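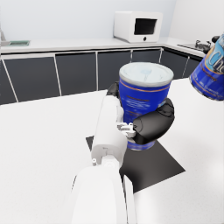 Simulierte Küche: Der Greifer hält eine blaue Dose über der schwarzen Matte.

Küchenarm Dranent im Test: Dosen ja, Abwasch nein

Der Dranent ist ein einzelner Arm mit zweifingrigem Greifer, der fest auf eine Arbeitsplatte geschraubt wird. Der Hersteller Kirkegaard bietet ihn kleinen Kantinen und Privathaushalten an. Zum Paket gehört eine Simulation, in der man jede Aufgabe anlegt und durchspielt, bevor der Arm sie in der eigenen Küche ausführt. Wir haben beides in der Teeküche unserer Redaktion in Ollmont getestet, den ganzen September über.

Aufbau und Einrichtung

Der Arm ist schnell montiert. Die Bohrschablone passt, die Schrauben liegen bei. Länger dauert die Software. Chenxi Tang brauchte einen Nachmittag, bis Arbeitsplatte, Schränke und Mikrowelle in der Simulation dort standen, wo sie in der echten Küche stehen. Die Maße gibt man von Hand ein. Ein Fehler bei der Plattenhöhe fiel erst auf, als der Greifer zu früh zudrückte und eine Müslischale umkippte.

Die mitgelieferte Anleitung liegt auf Deutsch vor, ist aber lückenhaft. Das Kapitel über Greifkräfte verweist auf eine Tabelle, die fehlt. Der Kundendienst schickte sie auf Anfrage noch am selben Abend.

Greifen und Abstellen

Konservendosen sind die Paradedisziplin. In der Simulation legt sich einer der schwarzen Finger vorn in dickem Bogen um die Dose, der andere hält hinten am Rand dagegen. In der echten Küche hat das ebenfalls gut geklappt. Wir haben den Arm Dosen aus dem Einkaufskorb auf die Matte und von dort ins offene Regal stellen lassen. Von 900 Durchgängen gingen sechs schief, jedes Mal mit verbeulten Dosen. Für eine Maschine dieser Klasse ist das ein ordentlicher Wert.

Bei Gläsern wird es schwieriger. Der Arm fasst sie zuverlässig, stellt sie aber zu hart ab. Tüten mit Reis oder Nudeln rutschen ihm weg, sobald der Inhalt nachgibt. Besteck hebt er einzeln auf und braucht dafür so lange, dass wir den Versuch nach einer Schublade beendet haben.

Putzen und Spülen

Wischen gehört laut Prospekt zum Funktionsumfang. Der Arm führt einen Schwamm in geraden Bahnen über die Platte und lässt die Ecken aus. Eingetrocknete Kaffeeränder bleiben stehen, denn er drückt überall gleich stark. Die Spülmaschine kann er nicht einräumen. Er kommt zwar an den oberen Korb, zieht ihn aber schief heraus und bleibt dann stehen. Kagiso Van Wyk hat dafür drei verschiedene Abläufe angelegt. In der Simulation liefen alle, in der Küche keiner.

Darin liegt die größte Schwäche des Geräts. Die virtuelle Küche kennt keine klemmenden Rollen und kein Fett am Griff. Wer einen Ablauf dort fertig hat, muss in der Regel noch einmal von vorn nachstellen.

Geräusch, Tempo, Preis

Der Arm summt leise und stört beim Telefonieren nicht. Er ist langsam. Einen Einkauf, den man selbst nebenbei wegräumt, erledigt er in mehr als 3 Minuten pro Fach. Für die Kantine einer kleinen Firma kann sich das rechnen, etwa wenn nachts Vorräte sortiert werden. Wondimu Negussie betreibt in Vollusham eine solche Kantine und nutzt den Arm ausschließlich dafür. Das Wischprogramm hat er abgeschaltet.

Mit 1894 Euro ist der Dranent günstiger, als wir erwartet hatten. Ersatzfinger kosten extra, und die Beläge nutzen sich ab.

Plus: sicherer Griff bei Dosen, leiser Betrieb, brauchbarer Kundendienst
Minus: spült nicht, wischt schlecht, Maße nur von Hand, Anleitung unvollständig

Empfehlung: für Kantinen mit viel Dosenware bedingt, für Privathaushalte derzeit nicht.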